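Why Big Halls Have Colored Floors

Have you ever been inside a really big hall, the kind used for fairs, sports days or shows? Next time you go, look down. The floor is often more than one color. One part may be pale and another part green. The colors help people know where to go.

A hall like this starts out as one giant room. It has a floor, a roof and four outside walls, and not much else. Before an event, workers have to turn that one room into lots of smaller places. They use floor coverings, low edges, panels and signs.

Start with the floor. The hard floor underneath is usually concrete, because trucks and forklifts have to drive on it. Concrete is strong, but it is gray and tiring to stand on all day. So workers put something on top. It might be carpet, rubber mats, or plastic tiles that click together like puzzle pieces.

Carpet for a hall comes in long rolls. Two people push a roll along and it flattens out behind them. They stick the edges down with wide tape so that no one trips. A team can cover 900 square yards in a morning if the floor is clean when they start.

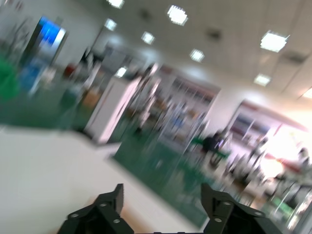 A strip of a different color often works as a path. Your eyes follow it without you having to think about it. At the Wonley town hall fair, the paths are dark green and all of them lead back to the front doors. Children who get lost are told to find a green path and stay on it until they see a helper in a yellow vest.

Next come the panels. A panel is a thin wall that stands up by itself or hooks onto the panel next to it. It doesn't reach the ceiling. Panels make corners where there weren't any, and they give people somewhere to hang posters. Many of them are white, so that whatever you pin on them is easy to see.

Riaan Fourie plans halls for a company called Sibiya. He begins with a drawing on squared paper. Each square stands for one big step across the floor. He draws the doors first, then the paths, then everything else. The paths have to be wide enough for 2 wheelchairs to pass each other.

Bright screens go up near the end. A big screen can be seen from a long way off, so it is a good place to show a map or the time of the next show. Cables for the screens run along the floor under rubber covers, or they hang down from the roof.

Why doesn't it echo more?

Clap your hands in an empty gym and you will hear the sound bounce back. Sound bounces well off hard, flat things. Carpet, curtains and people soak some of it up. A hall with 3,000 visitors in it is loud, but it doesn't echo as much as the same hall with only you inside.

Try it yourself

You will need squared paper, a ruler and 6 colored pencils.

Draw a large rectangle for your hall. Mark two doors. Choose one color for the paths and join the doors together. Now add a place to eat, a place to sit and a place to play, each in its own color. Draw thick lines for the panels.

Give your plan to a friend and ask them to trace the way from one door to the place to eat with a finger. If they get stuck, move a panel or change a path and let them try again.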